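The Dishwasher Corner: pictures from the kitchen redo

Hello again, and welcome to the gallery page for the dishwasher corner! If you came over from the main kitchen page you already know the layout, and if you didn't, the short version is that I have a narrow galley kitchen in Keklow with one good window, and the whole thing is being sorted out one corner at a time on a budget that makes me laugh when I say it out loud. The sink wall is done. The pantry shelf is done (mostly, I still need to decide on a color for the inside). So now it's the turn of the dishwasher and everything that lives near it.

I had 400 dollars set aside for this part. That had to cover the new rack, the strip of flooring along the front, and whatever I needed to make the cabinet next to it open all the way without hitting the dishwasher door. I spent 200 of it on the first afternoon, which is very much like me, and then slowed down.

Why start with the rack? Well, the old one was the thing that bugged me every single day. The coating had started coming off the tips of the tines, and there were rusty little spots on my coffee mugs that I kept scrubbing and kept blaming on the mugs. I tried the paint-on repair stuff from the hardware store. It held up fine for a few months on the upper rack and hardly at all on the lower one, so if your rack only has a nick or two, go ahead and try it, and if it looks like mine did, save yourself the trouble. I ended up ordering a bare metal replacement through Rosales, the appliance parts place out past the railroad bridge. They have a whole wall of racks back there, hung up like coats. I could have stayed an hour. I think I did stay an hour.

A tip if you're doing the same: bring the measurements of the inside of your machine, and also bring a picture of the wheels or rails that your rack rides on. I brought only the measurements and had to drive home and come back. The man behind the counter was very nice about it, and on my second visit he showed me the difference between the racks that have a flat bottom and the ones that have waves and dips in the rods. I had never thought about it! The wavy ones are for holding plates at a tilt, and once you've noticed that you can't stop checking other people's dishwashers.

Anyway, on to the rack.
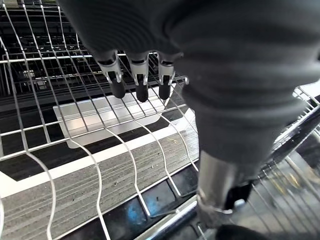 Silver wire everywhere, with my favorite S-shaped bends down near the rail.

I love the way the light comes off those rods. I know it's a dish rack. I know! But after years of chipped coating, plain bright metal feels like a luxury, and I like that it's a bit irregular, with the long wavy rods going one way and the straighter ones crossing them. And yes, I see the specks and lint on the dark grooved part underneath. That's on my list. Grooves collect everything, and the only thing that gets into them is an old toothbrush, dry first and then with a little soapy water. If you go in wet right away you just make paste.

Since people always ask about cleaning, here's what I do now, in the order I do it. I take the rack out completely and stand it in the bathtub on a folded towel (the towel is for the tub, not the rack). I run a soft brush along the long rods first, then along the cross rods, then poke into the corners where they meet, which is where the grime likes to sit. Rinse with warm water, shake it hard, and stand it up by the window on another towel. I used to put it back wet and then wonder about the smell. While it's drying I pull the filter and wash that in the sink, and wipe down the door gasket with a cloth and some vinegar. Start to finish it takes 60 minutes if I have the radio on and less if I don't.

Now, the floor in front. The old vinyl had a curl in it right where the dishwasher door comes down, and every time I opened the door it caught. I'd gotten so used to nudging it flat with my foot that guests had to point it out to me. I cut the curled part away and found two older floors under there, one of them a green I would happily have kept if there had been more than a scrap of it left. The new piece came from the remnant bin at Volby Flooring for less than the cost of the adhesive, and I'm really pleased with it. I used a paper template this time, taped together out of grocery bags, and it worked so much better than my usual method of holding things up and squinting.

The cabinet door was the sneaky one. It only needed an extra half inch, but half an inch is a lot when you don't have it. I tried new hinges, which got me most of the way, and then swapped the chunky handle for a flat pull, and that did it. Both doors can be open at the same time now. I can stand there and put plates straight from the rack onto the shelf without closing anything or doing the little sideways shuffle, and I have unloaded the dishwasher on purpose in the middle of the day just to enjoy it.

I also moved where things live. Plates and bowls went to the cabinet right beside the machine, mugs to the shelf over it, and the big serving dishes that come out twice a year got sent up high where they can't be in the way. Silverware is in the drawer below the plates, in a divided tray from the Ferham thrift store. I turned the knives to face the back after one unpleasant surprise. It all sounds so obvious when I write it down, but I had been carrying plates across the kitchen for years because that's where the last people who lived there kept them (I know this because they left their shelf labels).

A few answers to things I've been asked by email about this corner:

The bare metal rack does need a bit more attention with thin glasses. I wash my nice ones by hand, and the everyday ones go on the top rack, which I haven't replaced.

No, I didn't replace the dishwasher itself. It runs well and it's quiet enough that I forget it's on, and a new one would have eaten the whole budget and then some.

The rack, the remnant, the adhesive, the hinges and the pull came to 300 dollars and change, so I have a little under 100 left over. I'm thinking of a light strip under the counter there, the stick-on kind, as the inside of that corner gets dim by four in the afternoon in winter. If you've got one you like that doesn't turn everything blue, please write and tell me which!

Next up is the space over the fridge, where I currently keep a fondue set, three baskets that don't fit inside each other, and a roasting pan too large for my oven. I'll start a new gallery page for that one once I've found the stepladder. The sink wall and pantry pages are still up if you want to look back at them, and the paint colors for both are listed at the bottom of the pantry page.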